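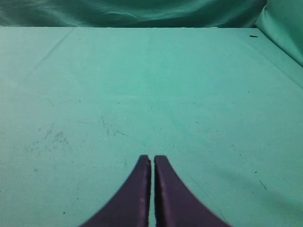 Chapter 7
Showing the Robot What to Do

In the earlier chapters every movement was written down in advance. The programmer chose the points, the order in which the arm should visit them and the speed between them, and the arm did as it was told. This works well when the parts always arrive in the same place. It works badly when a cloth has to be folded, or when a bag of washers has been tipped out on a bench and no two of them lie the same way.

This chapter deals with the other method. A person carries out the task with the robot, the robot's readings are stored while this happens, and the stored readings are used later to produce the movement again or to train a program that can produce movements like it. Each stored run is called a demonstration.

There are two common ways to give one. In hand guiding, the motors are set so that they hold up the weight of the arm and little more, and the teacher takes hold of the arm and moves it through the task. In remote control, the teacher stands or sits apart from the robot and moves a second device, which may be a small copy of the arm, a handheld controller or a joystick. The robot follows.

Hand guiding is cheap and most people pick it up within minutes. The teacher feels contact directly through the arm. Its main drawback is that the teacher's own hands and sleeves get into the camera views, and they won't be there when the robot works alone. Remote control keeps the teacher out of the way, but much of the sense of touch is lost, and beginners tend to press too hard on the table or close the fingers too early.

Where the camera goes matters in both cases. A camera at the wrist travels with the gripper, so the fingertips keep nearly the same position in every picture while the table and the objects shift behind them. In the view that opens this chapter the two purple fingers are almost closed, with a narrow strip of green table showing between the tips and nothing held. A view like this is good for judging the last few centimetres of a reach. It is poor for finding something off to one side, and for that reason many set-ups add a fixed camera looking at the whole table.

The worked case in this chapter comes from the Meklow teaching cell, which was built for a course on small assembly. Its arm is driven by remote control through the Asex handset, and the task is to pick up a washer and place it over a peg. Students recorded 103 demonstrations. Of these, 66 were kept for training and the rest were set aside, mostly for long pauses or for a washer dropped outside the reach of the arm. Section 7.4 looks at whether throwing those runs away was a good idea - there is a fair argument that a dropped washer, picked up again, is worth more than a perfect run.

Before you start

You will need the joint angle notation from Chapter 3 and the section on camera positions in Chapter 5. Readers without access to an arm can do all but the last two exercises on paper.

Terms used in this chapter

Demonstration: one stored run of a task, from the start position to the end position.
Leader: the device the teacher moves.
Follower: the robot that copies the leader.
Replay: sending the stored positions back to the robot without change.

7.1 Recording a single demonstration

Begin with the arm in its start position and the gripper nearly closed. Check that the clock on the camera and the clock on the arm agree. A difference of 40 milliseconds is hard to notice by eye, but at normal working speed it is enough to put the picture and the joint angles out of step.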